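Jarrah Treloar
2020-10-11

Small thread about drinks shelves and shopping baskets, because my cousin opens her corner shop in February and she asked me for everything I remember. I worked in the shop at Sandurton for six years, mostly with the drinks.

First thing: the basket. Buy the blue plastic ones with small square holes. They are light, they stack well, and when something leaks you can rinse the basket under the tap in the yard and it dries by itself. We had metal ones before and the handles hurt the fingers of everybody.

How to pack it. Bottles go first, lying down on the bottom. Cans go beside them. Bread and crisps always at the end, on top. It sounds too simple, but I saw many flat breads at my register.

If you carry glass, do not put it with cans. Put a cloth between, or take a second basket. Kane Ruawai taught me this on my first morning, after I already learned it with one jar of pickles.

Now the shelf. Keep one brand together, with all labels to the front. Cola beside cola, cans in a row, boxes standing up at the side. When people must search for a drink, they take nothing and go out again.

On the front ledge I like to leave space between the bottles. Then a hand can go around one bottle and the neighbor does not fall. At the back it can be tight, it is only stock.

A metal rail at the front edge is worth the money. Our first shelf from Mekano came without it, and every week I picked up some bottle from under the freezer. Later we ordered one with a rail — much less running.

About sizes: the 300 ml bottles go in front, the 600 ml ones behind. The small ones disappear if you put them in the second line. For the cans I had no rule, they went where there was place.

Fizzy drinks: take the bottle by the middle, not by the cap. And if it fell on the floor, do not give it to a customer the same day. I kept a box under the counter for those and wrote the date on it with a marker.

My cousin also asked how many baskets to buy. I said 14 to begin. Kane says it is almost double of what she needs, but he never worked there in the holiday weeks. Wumbei has them in packs, Cekisley sells single ones and the handle feels better to me.

Last post, with pictures of basket and shelf. The shelf one is good to see the spacing on the front ledge, and the brands together behind.
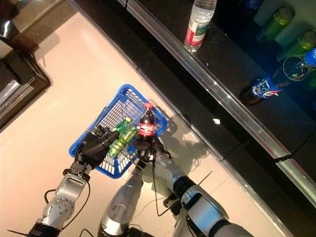
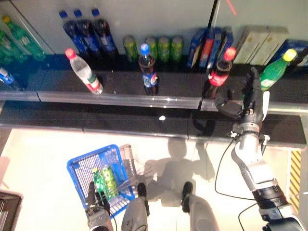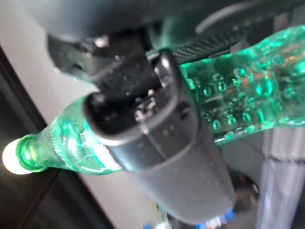
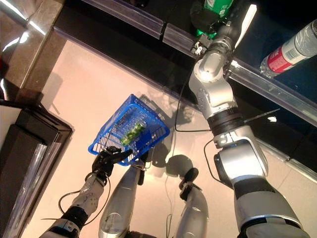 Green bottle, blue basket in the last one.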